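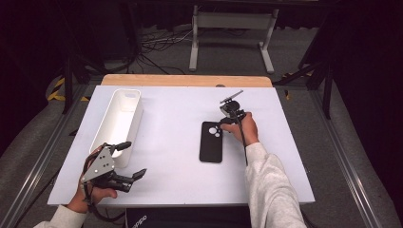

Kamari Film Tone Presets for Raw Photo Editors
Version 3, updated February 18, 2021

Kamari is a set of 60 presets for editing raw photos. It is made by Zorbridge and sold as a download. The presets work on color and tone only. They don't add textures, borders, light leaks or fake dust.

Each preset is a starting point. Apply one, fix the exposure and white balance to suit your photo, and you are most of the way there. All sliders stay open, so you can see what the preset did and change any part of it.

What's in the download

The presets come in four folders.

Daylight. Soft contrast, slightly warm highlights, greens pulled a little toward yellow. Made for outdoor portraits and travel photos. If grass looks too yellow on your camera, move the green hue slider back by 5 to 10.

Indoor. Made for window light and mixed bulbs. These keep orange under control in skin and wood tones. Two of them lift the shadows quite a lot and will show noise in files shot at high ISO.

Overcast. Cooler shadows with a bit of added midtone contrast. Good for beaches, streets and gray skies.

Monochrome. 16 black and white conversions, named by the filter they imitate. Red and Deep Red darken blue skies. Green is the one to try first on faces.

You also get a folder of small tool presets for grain, fade, sharpening and vignette. They change only their own sliders and can be stacked on top of any of the others. The tool presets are extra and aren't part of the 60.

A PDF guide is included, with before and after samples from each folder.

What changed in version 3

All Daylight presets were rebuilt. The old ones clipped the red channel in bright skin, mostly on files with strong side light.
Grain is now a separate tool preset and is off by default.
Preset names are shorter and start with a number, so they sort in the right order.
Overcast 07 and Overcast 08 were nearly the same. 08 has been replaced.
The version 2 presets are in a folder called Archive for people who are halfway through a job and need matching files. Install them only if you need them.

Requirements

A raw editor that can import XMP preset files
Raw files from any camera the editor supports
Free disk space for the download, which is small

JPEGs can be used, but the results are stronger and less even. Lower the amount slider to about half and check the sky for banding. White balance shifts are also rougher on a JPEG.

The presets won't load in editors that only take LUT files. If that is what you use, look at Losska, our LUT pack. It has the same general look as the Daylight and Overcast folders and is sold separately. Ngau, our older matte pack, is no longer sold, but you can still download it from your account if you bought it.

Installing

1. Download the ZIP file from the link in your receipt.
2. Unzip it. Some editors can import the ZIP directly, but the Archive folder will come in with it.
3. Open your editor's preset panel and choose Import.
4. Select the Kamari 3 folder and confirm.
5. Restart the editor if the new group doesn't show up.

Version 2 presets you already have will not be overwritten. The new set shows up as its own group. Photos you have already edited will stay as they are.

Common questions

The preset looks too dark on my photos.
The presets leave the exposure slider alone. Set exposure first, then apply the preset, then adjust again if needed.

Can I use them on paid work?
Yes. One license covers one photographer on up to two computers. You can deliver and sell edited photos without limits. You can't share, resell or repackage the preset files, including changed versions of them.

Do they sync to a phone?
If your editor syncs presets through its own cloud account, they should appear on the phone app after the first sync. We don't supply a separate mobile file.

Is there a lens correction setting inside?
No. Your own lens and noise settings are not touched.

My download link expired.
Log in and open Orders. A new link can be made there at any time.

Price and upgrades

The upgrade is free for anyone who bought version 2 in May or later. Earlier buyers get half off, and the discount shows in the cart once you log in. Digital downloads can be refunded within 14 days if the files don't load in your editor. Send us the editor name and version number with your request.

Kamari has been downloaded over 3,382 times.

Format: XMP, PDF guide
Delivery: download link by email
License: single user
Item number: 3345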